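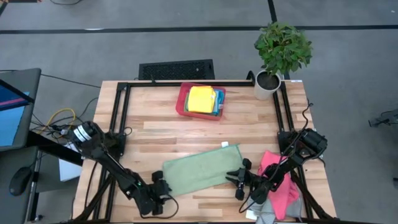
Mostov, Sep 15, 2026 — Pratari, the household linen maker, today announced that its Zukholm cleaning cloth will be sold in three colors, ending a run of gray that began with the company. The decision took 164 days and more than 277 emails. A yellow cloth folded on top of a stack, with teal and green peeking out underneath, is as close as Pratari has come to showing off.

"Customers asked for color in April," said Juraj Hudec, head of product. "We wanted to be sure they meant it."

Zukholm cloths are 100 percent cotton and go on sale this week at the Rusnák store in Mostov. Gray remains available on request.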